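Ticket 304: Purchase request, second arm (Saltetti quote)
Status: on hold
Opened by: Tirta Majimbun
Priority: low, whatever the sales rep wrote

August 16, 2021
The request is for 3,232 dollars, for one more arm and gripper from Saltetti. The reason given is "bowl stacking is solved, we need throughput." I asked what solved means and got a percentage: 70. Of what, over how many tries, with who resetting the table? No answer yet.

Before I sign I want to see the station as it is, with the two bowls apart, the tray on the right and the arm we already own.
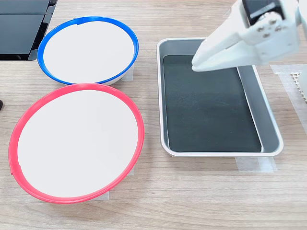
Open questions for Evell

1. Both bowls appear to be taped to the table in the setup shot. If the job is stacking them, when does the tape come off, and who takes it off? That is labor and it isn't in the budget.

2. The quote has a line for "fixturing kit." We are getting by on strips of tape. Please strike it or tell me what is in it.

3. The Grullov gripper was supposed to cover this same job last November. I'd like that invoice attached here.

Update from Evell: the other view is attached, plus a note that it "speaks for itself." It shows me red over blue and a large gray part over the opening of the red one. I can't tell from this whether the bowl was set down well or badly, so it does not count toward the 70. 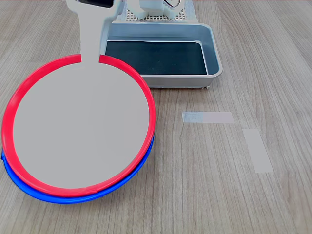 Second view, red over blue, tray behind.

Asked Vlachopoulos for a competing price. They want 9 weeks and a deposit. Not thrilled with that either.

Evell also sent the wider view. Fine, the bowls are nested, a little offset. Does a little offset pass? There is no tolerance written down in the request. 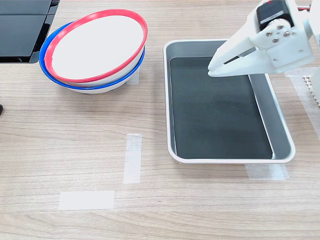 Bowls nested, gripper over the tray.

Needed to reopen: a written pass/fail rule, a full log of tries including the bad ones, and the revised quote without the kit. Leaving on hold until all of it is attached to this ticket.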